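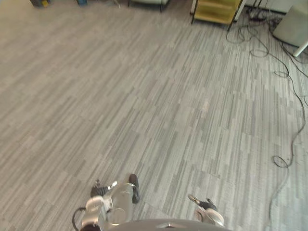

Carpet tiles in light gray and charcoal, laid with the stripes interlocking.

Ieuan Parry picked the floor for the Plargate building in August, and he picked it for the cables. The old sheet carpet had to be peeled back from the wall each time a line went in. Tiles come up one at a time. He ordered 411 long, narrow ones from a supplier in Stusville and laid them himself.

The pattern is irregular, so a replacement doesn't need matching. Parry keeps 30 spares in a closet and has used 2 so far, both near the door.

Cables are the harder part. A black cable on a gray floor is easy to see, but a loose tangle still catches feet and chair wheels. Parry's rule is that anything left plugged in runs along the wall, and anything used for the day gets coiled by 5 p.m. The rule holds on most days.

Soft things are the other problem. Sweatshirts and towels get dropped on chairs and end up on the floor, and a gray one on gray carpet is easy to walk over. He put hooks by the door and a bin under them for cloths.
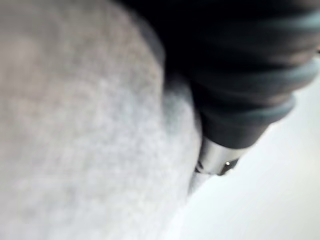 Nia Morgan would go further and ban gray cloth from the room altogether, and she has told Parry that orange towels cost the same. He has priced them at Mostyn and is waiting for the current stack to wear out.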